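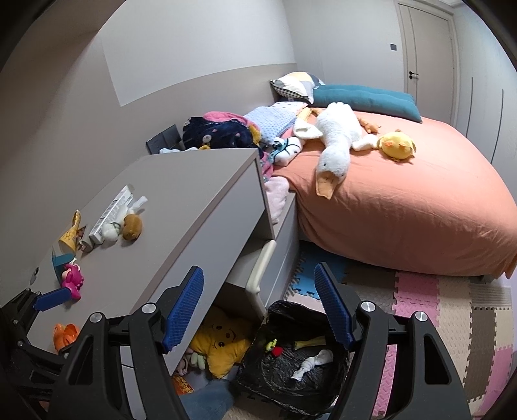

Keeping dust down in a small bedroom

Work from the top of the room to the floor. Shelves and the tops of wardrobes first, then the desk and bedside table, then the bed, and the floor last.

Use a slightly damp microfibre cloth on matt surfaces. Spray polish leaves smears on them and the dust sticks to it. For pen marks, mix 5 ml of washing-up liquid into 500 ml of warm water, wipe, then go over it again with plain water and dry it.

Strip the bed before you vacuum. Pillowcases want changing weekly, and duvet covers every fortnight at least. Vacuum the mattress with the upholstery nozzle when you change the sheet, including the piping round the edge.

Small toys and ornaments can go in a bowl of soapy water, unless they take batteries. Stand them on a towel overnight.

Empty the bin before it is full and wipe the inside with the same cloth you used for the skirting boards. A few sheets of newspaper under the liner will catch drips.

Radiators are best done in November, before the heating is on all day. Push a long brush down the back and put an old sheet underneath.

70 shares
5 comments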